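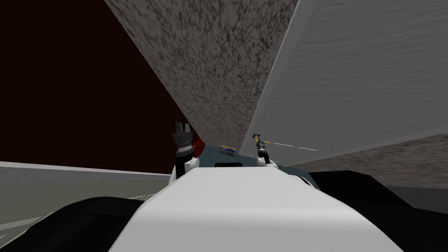 By Arnout Jansen, producer – progress report to Clastell, August

The Zeder expansion has its 3 dungeons standing, and that is the kindest thing I can say. Our 129 testers logged 1,205 bug reports, and 65 of them stop a quest dead. Chauhan calls this normal for a milestone. I'm not convinced.

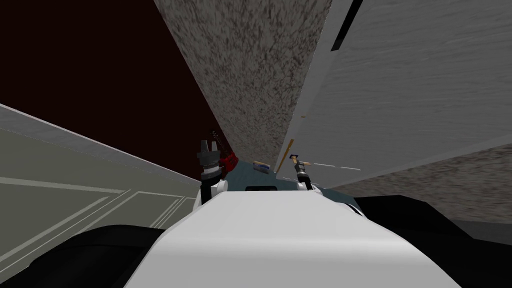
The loot tables worry me more. Bunetti rebalanced them on Friday, and the rare drops are still too common – players will be bored by the second boss. The new mount system works on paper, but I have yet to see a full party use it without lag.
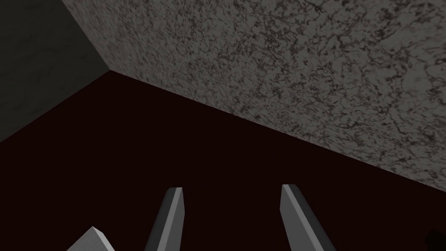

Will the expansion ship with the co-op mode?
Only if the lag is fixed by the next milestone. I would not announce it yet.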